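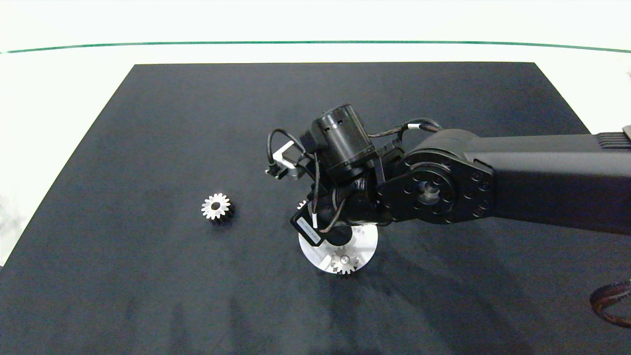
Spur gear, toothed face lit, bore open.

July, 9:40 a.m.

Grease bleed on the Pomano chart drive, continued. Complaint is unchanged: drive runs quiet from new, then gets a tick at low speed after a summer in a closed cabinet. Rosângela Siqueira's guess was tooth wear. I measured tooth thickness on the returned sets and found nothing outside drawing tolerance, so I am treating wear as ruled out until somebody shows me a bad tooth.

Remaining candidate is oil separating from the thickener. Eleven paper-disc samples went into the oven at 95 °C for 18 hours. Old Rikania grease on six, new Xavier grease on five. Each dab weighed on the small balance, door shut, tare checked between samples. Sample 4 was dropped on the way to the oven and is void. Should have made a spare.

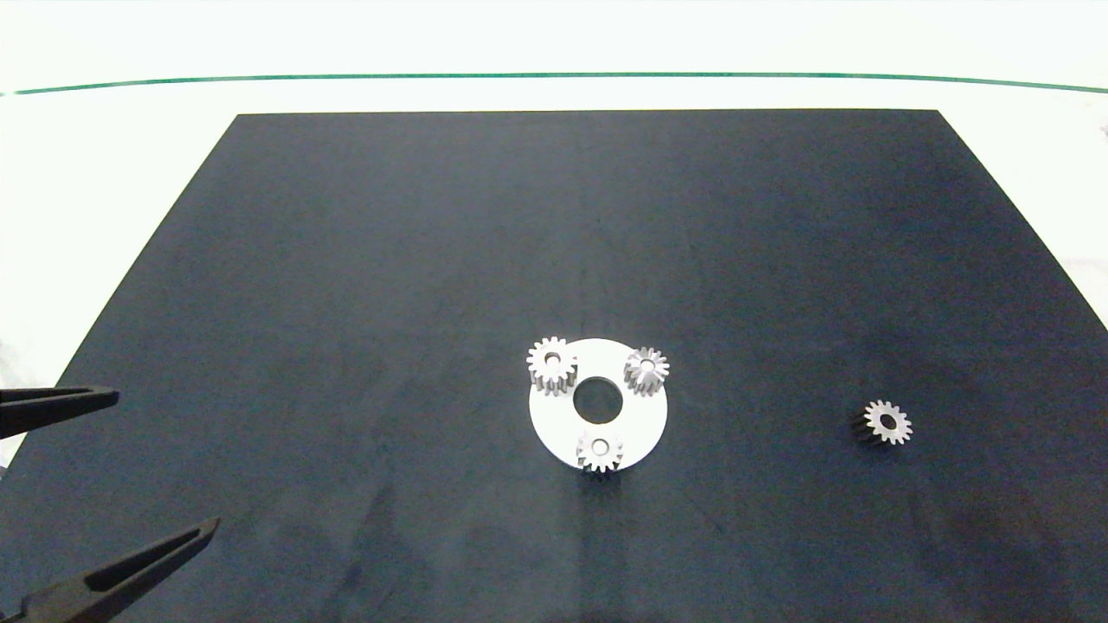
Dark mat on the white table, some smudging on the surface.

2:15 p.m. Discs out and cooled under the cover. The Rikania discs have a wide oil ring with a ragged outline. Xavier rings are narrow and close to round. Measured across two diameters and averaged. Sample 9 reads high for its group; the dab was smeared when I set it down, so I would not lean on it. Numbers are in the shared sheet, tab 3.

Reweighed everything. Loss to the oven itself is small for both greases. The oil is moving out of the dab and staying in the paper.

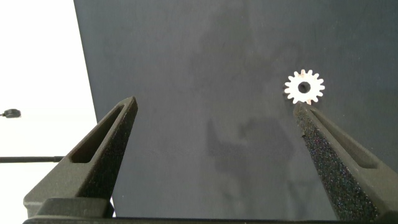 Bleed in the real gearbox is harder to judge than on paper, where the oil has only one way to go. In the housing it can creep along the shaft, pool under the bottom plate or stay in the tooth roots. Nayara Evangelista suggested a blotter under an open gear pair to see where it ends up. The gray mat is no use for that: dull surface, faint grain like cloth, and the color drifts between charcoal and blue-gray with the light. An oil edge would be a matter of opinion. White filter paper over it, taped at the corners, changed at each reading.

Plan for the open pair: 2,000 turns by hand crank on the Prenen stand, stop, weigh the paper, repeat with the other grease. Same person cranking both times.

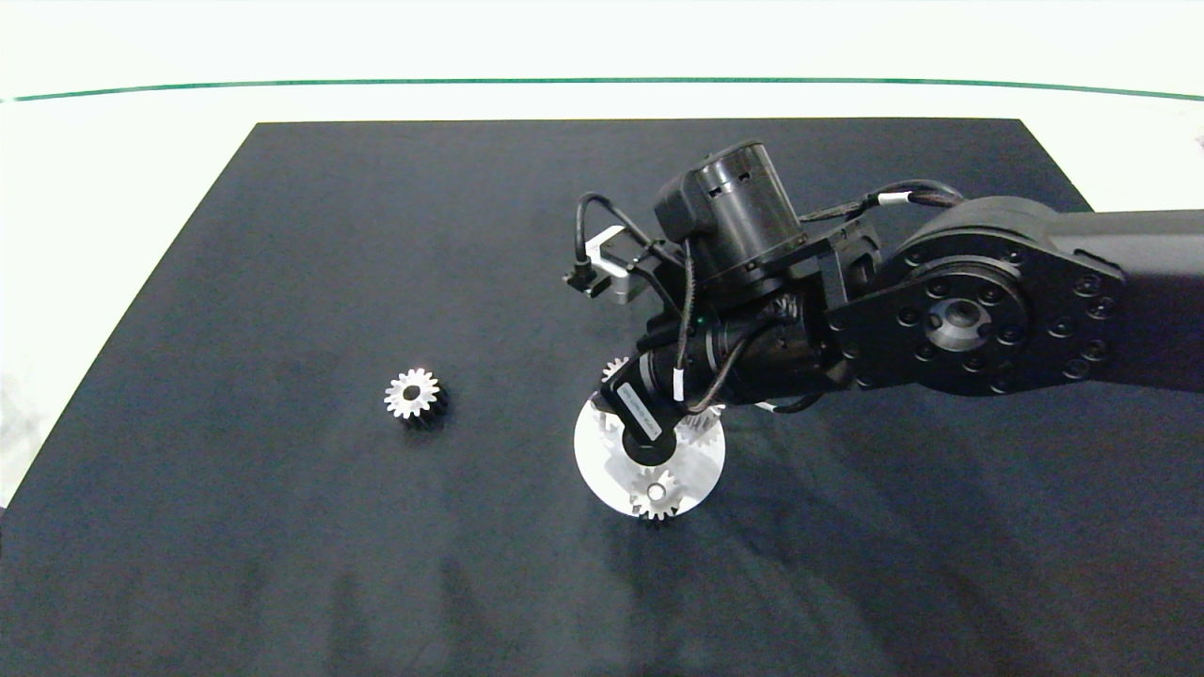 Wash both gears in solvent before each fill and let them stand until the weight is steady. Last month we skipped the second weighing and lost the whole set.

Open points:
Batch number on the Rikania tub is rubbed off. Ask purchasing.
Oven display against the reference thermometer, last checked in spring.
Repeat sample 4 and sample 9 together.
Rosângela has the torque gauge. Need it back before the crank run.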